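Sturnmont Small Parts Tray, White
Item 346-W
Supplied by Lakatos Workshop Furnishings, Drurkside

The Small Parts Tray is intended for benches where short metal parts must be kept together during sorting, inspection or assembly. It is molded in white plastic, with rounded corners and low sides that slope outward to the rim.
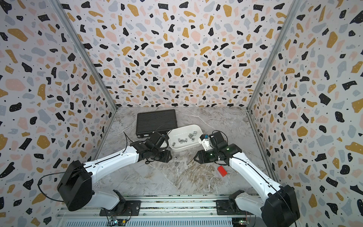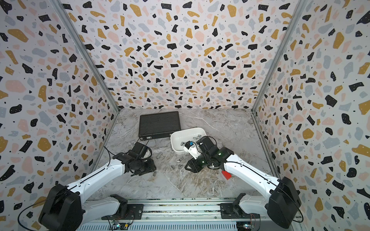

Small silver metal parts in the tray and on the marble-patterned surface next to it.

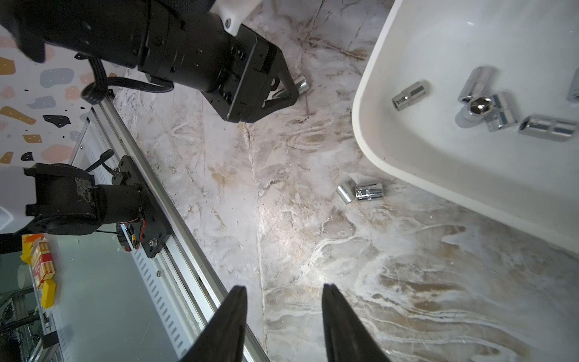
Intended use
The low sides allow parts to be lifted out at a shallow angle — an advantage with short cylinders, which tend to roll into the corners of deeper bins. Silver and dark parts are readily seen against the white interior. The tray is not intended for liquids, solvents or parts above 200 degrees Fahrenheit.

Ordering
Trays are sold singly or in packs of 3. Metal parts are not included. Schools and training centers may order on account; the account number must appear on the purchase order. Item 164, the clear lid, fits this tray only and is ordered separately.

Customers replacing trays from the former Prirkano range should note that Prirkano lids do not fit. Prirkano lids remain available until May, while stocks last.

Care
Wash by hand in warm water with a mild detergent and dry with a soft cloth. Remove metal filings before wiping, as they will scratch the interior. Trays may be stacked when empty.

Returns
Unused trays may be returned in their original packaging. Opened packs are accepted only where a tray is found to be cracked or warped on delivery.

Page revised 30 November 2022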